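Gresmont Opens Disassembly Cell to Visitors

Gresmont will demonstrate its Fuvum cell for desktop computer teardown at the Keskinen site in September. Each session takes 4 visitors.
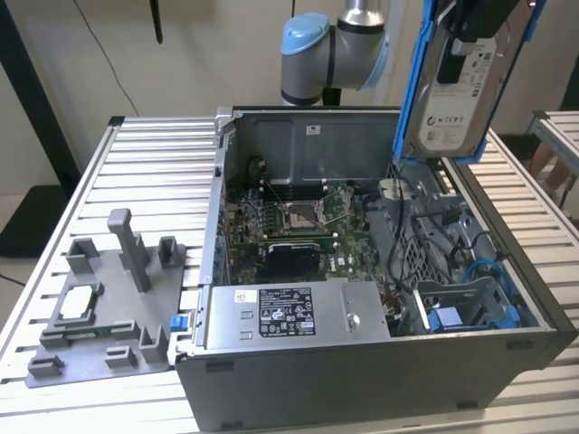

A hard drive in its blue caddy, held over an open computer tower.

Sessions cover drive handling and fixture layout – questions go to Corina Bachmann, cell engineer. 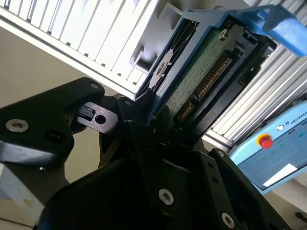 Gripper closed on the drive caddy, with the drive's circuit board in view.

Registration is through the Keskinen front desk.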